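Long-handled dustpan on polished marble — lip gap

Skukwood, 11:40 am
Hall is grey and white marble. Fine dust passes under the lip of a beige plastic pan.
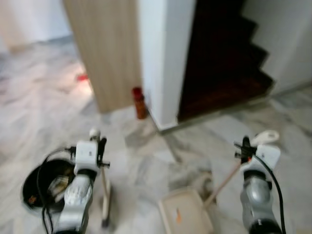 Orange scrap on the pan, black bin alongside.

Derel
Lip wear. Sand it flat, 407 grit or near enough.

Larnum
Disagree. Sanding leaves burrs. Damp the lip and pull the pan back 4 cm per pass.
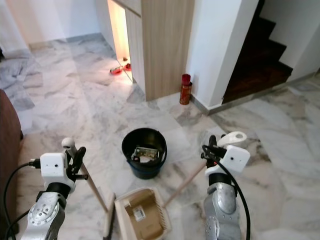 Posted by Skukwood | 1,930 posts

Broom head left of the pan, bucket behind. Interior is dusty, so it does collect. Trying Larnum's method first.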